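Progress report to the Setonura Fund — household and shop-floor chores with a mobile arm

Aug 19, 2023

Prepared by the project lead, Wemeso workshop

## 1. Where we stand

In our proposal we asked a simple question: which of the ordinary chores in a home, or on the floor of a small shop, can a machine do today without a person standing beside it? We are now past the middle of the grant. I can give a partial answer, and it is more modest than the one I hoped to give.

Since the last report we made 482 attempts at chores with the Jibrin arm. We count an attempt from the moment the operator presses start until the arm returns to its rest position or a person has to stop it. In 44 of these attempts the chore was finished from start to end with no help of any kind. The others needed a hand at some point, or failed. We do not count a chore as done if the operator moved the object even a little, and I would ask the Fund to keep this strict rule in mind when comparing our number with numbers from other groups.

## 2. Chores tried in this period

**Putting things back on a shelf.** This is our strongest chore. When the boxes are stiff and all face the same way, the arm places them well. Soft bags are still difficult, and the arm pushes the neighbouring goods when the shelf is full.

**Wiping a table.** The movement itself is good. The machine does not know when the table is clean, so it wipes a fixed number of times and stops. A sticky mark stays where it was. For the shop partner this was acceptable at closing time, but they did not want to use it while customers were sitting.

**Folding towels.** We stopped this work in the spring, as agreed with you. Small towels were possible, large ones were not, and the time per towel was too long to interest anybody.

**Moving and straightening chairs.** This chore was added at the wish of the shop partner, Fliment, who have a small café corner beside their sales floor. Every evening somebody pushes the chairs back to the tables. It seemed to us an easy chore, and we planned two weeks for it. It has taken most of the period.

## 3. What we learned from the chairs

A chair is large, but the places where a gripper can hold it well are few. A plain chair with a flat top rail is not a great problem. The arm finds the rail, closes on it, and the base pulls slowly backwards. Woven chairs are a different matter. The rim is thick and round, it bends along its whole length, and there is no flat part to close on. If the fingers come in at a wrong angle they slide along the rim, and the chair turns instead of moving straight.

The weave also confuses the depth estimate. Where the pattern is tight, the software takes it as a solid wall, and this is fine. Where the pattern is open, light comes through the gaps, and the software sometimes decides that there is nothing there and sends the finger forward. We lowered the speed of the last part of the approach, and nothing has been broken so far, but the approach is now very slow.
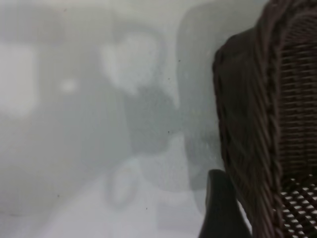

The second difficulty is knowing when to begin closing the fingers. From a long distance the arm has a good idea of the whole chair. Near the rim it has only a small piece of it, and the rest must come from memory of the earlier views. Our first version threw away the earlier views to save time. The new version keeps them, and the number of false contacts went down clearly. I do not give a figure yet, as the test was done with one kind of chair only.

We also tried pushing the chair from behind with closed fingers and no grasp at all. For straightening, this may be the better way. It needs less precision, and a person does it too, with the hip or the knee. The weak point is the floor: on tiles the chair goes smoothly, on a mat it catches and tips. We will continue with both methods until the end of September and then choose one.

## 4. Operator time

The proposal promised that one operator could look after the machine while doing other work. At present this is not true. During chair work the operator watches all the time, with a hand near the stop button. For shelf work we allowed the operator to sit at a desk in the same room, and this went well.

Staff at Fliment were patient with us, and their remarks were useful. Their main complaint was not about mistakes. They said that they cannot guess what the arm will do next, and so they wait for it or walk the long way. We have added a short sound before each large movement. Some of them like it and some find it tiresome — we may make it softer.

## 5. Budget

Spending follows the plan with one exception. The finger pads wear out faster than expected on rough surfaces, and we had to order new sets twice. Together with a replacement cable for the wrist, this cost 3,000 euros, which was taken from the travel line. We do not ask for additional money. The remaining travel line is enough for the visit that we owe you.

## 6. Plan for the next period

- Finish the comparison between grasping and pushing for chairs, with at least 2 more kinds of chair.
- Repeat the shelf chore with soft bags, using the new finger pads.
- Let the wiping routine look at the table again after it has finished, and wipe again where a mark remains.
- Write a short guide for shop staff, in everyday words, about what the machine will and will not do.

One risk should be mentioned. The café corner will be arranged differently in the autumn, and it is not decided if the same chairs will stay. If they go, we would like to keep a few of them in the workshop so that the tests can be compared. Fliment have agreed to this in principle.

We would be glad to hear from you whether the strict counting rule in section 1 should also be used in the final report. A softer rule, with one small correction allowed, would give a nicer number, but I believe that it would tell a shop owner less. If you prefer to have both, we can supply both, as the logs contain every stop and every touch by the operator.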